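The Spare Key

Posted November 2024

Tamara had the key in her coat pocket the whole bus ride and kept checking it. Still there. Still there. Stupid little key with a rubber cap on it, green, chewed at one end by some dog long dead.

116 Flostmont Road. Third stop after the bridge. She got off at the second by mistake and had to walk.

Rain. Of course.

Her aunt Melina had called at six in the morning, no hello. "The house is sold. Leonidas signed. You have until tonight if you want anything."

"Anything like what?"

"How should I know, Tamara. Spoons."

So, spoons. She hadn't been inside since the February her grandmother went to the hospital with a bag packed for two nights. The bag came back. It sat in Melina's hallway for a year and then it was gone and Tamara never asked.

The gate stuck. The front door didn't. She didn't even need the key, the door was open and somebody was in the kitchen running the tap.

"Hello?"

"Shoes," said a voice.

She took off her shoes.

Firdevs Canpolat from next door. Smaller than before, or the kitchen was bigger with the table gone. She was filling a kettle. Same kettle.

"They took the table," said Firdevs. "Two boys with a van. Scratched the door frame, look. I told them your grandmother would have broken their fingers."

"Did Leonidas send them?"

"Who else."

Leonidas Manolakis, cousin, the one with the lawyer friend. He'd bought himself into the house a bit at a time, a roof one year, a boiler the next. Two thousand for the gutters, he always said it like that, two thousand, as if gutters were a kidney. And everyone let him, it was easier. Tamara let him too. She'd been living in Yau by then, three hours away, with a job and a boyfriend and then just a job.

They drank the tea standing up. Too sweet. Firdevs didn't ask about sugar, she never had.

"I came for the letters," Tamara said. It was the first time she'd said it out loud.

"What letters?"

"From Myrto."

Firdevs put her cup in the sink. Washed it, dried it, put it back in a cupboard that would belong to strangers in the morning.

Myrto Kourkoulas. Grandmother's friend from the button factory at Plirkesport, the one in the photograph with the cigarette. They had written to each other every week and then not at all, and whatever happened in between was not discussed. Once, when she was nine, Tamara answered the phone and a woman said, is she still angry with me? And Tamara said who is this, and the woman laughed, a nice laugh really, and hung up. She never told her grandmother about it. She'd meant to. There was a cartoon on.

"She burned them," Firdevs said.

"Did you see her burn them?"

"I saw smoke."

"Thats not the same thing."

"No," said Firdevs. "It's not."

Upstairs then. Wardrobe, nothing, hangers. Chest of drawers, nothing, a button, a bus ticket, a tin of Pumumer hand cream gone hard as candle wax. She smelled it anyway and had to sit down on the floor for a minute. Lavender and something like tar. All of her childhood colds were in that tin.

Under the bed. Dust, one slipper.

Behind the radiator, because people did that in films. A comb.

Her phone buzzed. Leonidas. "Finished? The agent wants the key by 8." She turned it face down on the carpet.

The back bedroom she had left for last. Her own room, summers. The good linen still on the bed, the towel laid out on top as if a guest was coming up the path.
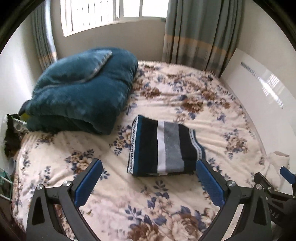 The rose bedspread and the striped towel in the back bedroom.

She stood in the doorway for a while. Black bands, gray, white, the thin line of teal. Her grandmother put out a towel for you and that was how you knew you were staying.

"Who made the bed?" she called down.

Nothing. The tap again.

"Firdevs. Who made up the bed?"

Slow feet on the stairs. Firdevs came up holding the rail, got her breath back, and looked anywhere but at Tamara.

"She comes sometimes," she said. "I let her in. Since the funeral. She sleeps one night and then takes the early train. What harm does it do?"

"Who does?"

But she knew already. She was over at the bed and her hand was under the towel, in the fold, and there was paper.

One envelope. Not old, either. The stamp was this year's. Her grandmother's name on the front, the full name, the address, 116, all of it, in the sort of handwriting schools used to hit you for not having. Never opened.

"There's more," Firdevs said. "I have them at my house. In the bread box. She writes, I collect. Somebody had to empty the mailbox."

"How many?"

"I don't eat much bread."

Downstairs the phone on the hall floor began to ring, the old one, the one Tamara would have sworn was disconected years ago. They both listened to it. Four rings, five.

Tamara put the envelope inside her coat and ran, socks on the bare stairs, one hand on the wall.

"Hello?" she said. "Hello, don't hang up."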